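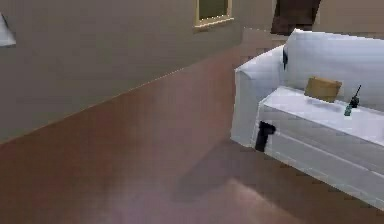 Cirasura returns its household robot to service with new set-up routine

May 6, 2019

The robotics company Cirasura has finished the new set-up of Furkow, its mobile robot for household tasks, after a repair of the camera mount which kept the machine out of use for 14 days. The work was done mostly in Sterach, the simulated apartment where the company prepares every change before it goes to the real robot.

The trouble started in the neck of the machine. A screw in the tilt joint had become loose, and the head camera was looking a little lower than the software believed. The error was only 2 degrees, but at the distance of a sofa or a shelf this is enough for the arm to close next to the object. Technicians first suspected the gripper and changed its pads. The results stayed the same, so they opened the neck.

"We lost some days with the pads, I have to admit it," said Oana Anghel, who is responsible for maintenance at the company. "The pads were old, they had to be changed in any case. But they were not guilty."

After the joint was tightened and the screw was secured with thread lock, the robot could not simply go back to work. The position of the camera has to be measured again, and the new values must be entered in the model of the robot which is used in Sterach. If the model and the machine do not agree, a task prepared in simulation will fail in the real room, and it is difficult to say later which of the two was wrong.

For this purpose the team used the living room of the simulated apartment. Small things are left there on a white sofa, among them a cardboard box and a slim bottle, and the camera views are rendered with the new values. The sofa is a demanding place for the software, according to the company. Its surfaces are pale and smooth, and the edge between the seat and the armrest gives few points on which the depth estimate can hold.

The second part of the routine concerns the turning of the head. The virtual robot looks at corners, screens and thin objects, and each view is compared with the position that the software calculates. Straight lines such as the edge of a monitor show quickly if the camera is rotated. Leaves are harder. A plant with long, narrow leaves stands near a corner of the apartment, and the team keeps it in the routine for the depth check.
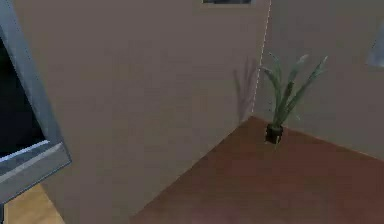 Traian Sârbu would prefer that the mount be replaced completely. He told us by telephone that thread lock is a good solution for one season, and that a joint which has moved once should be expected to move again. In his opinion the check in simulation is useful, but it cannot find a loose screw, and a person with a torque wrench has to look at the neck at fixed times.

The company agrees with a part of this. From now on the neck screws are checked every 4 weeks and the values are written in the maintenance book, which lies on the charging station. A new mount with a wider base has been drawn, but it is not ordered yet. The present one has to be used until the drawing is approved.

The full routine in Sterach consists of more than 200 views. It is started in the evening and the report is read in the morning by Sorin Nedelcu, who maintains the robot model. He compares the report with the last one and marks the views where the difference has grown. Views of glossy surfaces are put in a separate list and checked by hand.

"A reflection can look like an error of the camera, and then you correct something that was right," he explained. "I did this once with the wrist camera. It took me an afternoon to undo."

The wrist camera was not affected by the present repair, but its cable was changed while the arm was open. The old cable had a worn place near the elbow. Its replacement is a little longer and is held by two clips, which can be removed without tools.

Furkow is now working again with reduced speed. Full speed will be allowed after the first check of the neck screws, planned for the end of May.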